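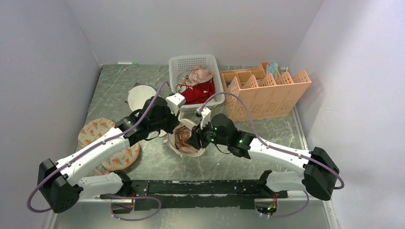 换季的时候,我家的衣服总是很乱,所以我慢慢形成了一个整理小件衣服的办法,今天写下来给大家参考。我的中文不是母语,有的句子可能不太自然,请原谅。先说要准备的东西:一个篮子,一个带隔板的收纳架,一块干净的地面或者桌面。篮子我喜欢用白色塑料的,侧面有孔,比如里面放着红色和浅粉色衣物的这一种,有孔就能通风,衣服放一个晚上也不容易有味道。收纳架要选隔板高一点的,像篮子右边那个桃橙色的架子,卷好的衣服可以站着放,不会倒。

第一步,把篮子里的衣服全部拿出来,一件一件摸一下。还有一点潮的,先挂起来,不要马上收。我在二月犯过这个错误,结果一件毛衣要重新洗。

第二步,按照厚薄分开。薄的是背心、围巾、袜子,厚的是毛衣和裤子。厚的衣服不适合这种架子,请放到抽屉里。

第三步,折叠。把衣服铺平,两边向中间折,再从下面往上卷。卷的时候手要轻轻压住,太松会散开,太紧会有皱纹。卷好以后的宽度,应该比隔板之间的距离小一点。

第四步,放进架子。常穿的放前面的格子,不常穿的放后面。颜色深的和颜色浅的最好分开,找的时候比较快。每一格不要塞满,要留一个手指的空间。

第五步,篮子空了以后,用湿布擦一擦里面和孔的边缘,等它干了再用。孔里容易藏线头,可以用旧牙刷刷。

时间方面,一篮衣服我需要15分钟。如果您第一次做,慢一点没有关系。

有一位读者Erasto Massawe写信问我,没有架子怎么办。可以用鞋盒,把硬纸板剪成一样高的长条,插在盒子里当隔板。纸板怕潮,所以鞋盒不要放在浴室。

更新于2026年5月7日:补充了鞋盒的做法。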